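Last edited 23/08/2018

**Gremora Chores** is a set of recordings of ordinary housework and light shop work, done by people holding grippers. We put it together to get a fair answer to one question: which of these jobs can a machine do today without someone standing next to it?

## What's in it

- 2,430 recordings, 383 of them cloth handling
- 3 sites: Borkwood (homes), Femley (homes), Beyene (a small packing shop)
- 2 grippers per recording, one in each hand
- a text label for the chore, in English

Lighting was left as found. Rooms were not tidied first.
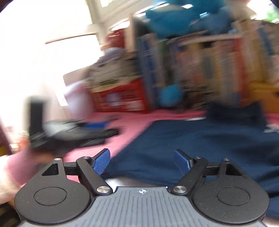
Cloth is still the weak spot. A box has the same shape from one second to the next, and a shirt doesn't. Dark fabric makes it worse: on a large navy piece like this one, spread over pink, the outer edge is easy to find but the creases are only slightly darker than the rest. Our baseline often takes a crease for a hem and pinches there. Fast hand motion also blurs the background and the second gripper, so filter for blur before training if you need depth.

## Where things stand

| Chore | Baseline result |
|---|---|
| Moving boxes to a shelf | usable |
| Wiping a flat counter | usable with checks |
| Sorting small parts | slow |
| Folding clothes | not yet |

"Usable" means we would leave it running over lunch.

## Known gaps

No stairs, no glassware, no pets. Beyene recordings from January have wrong chore labels in places; fixes are welcome as pull requests.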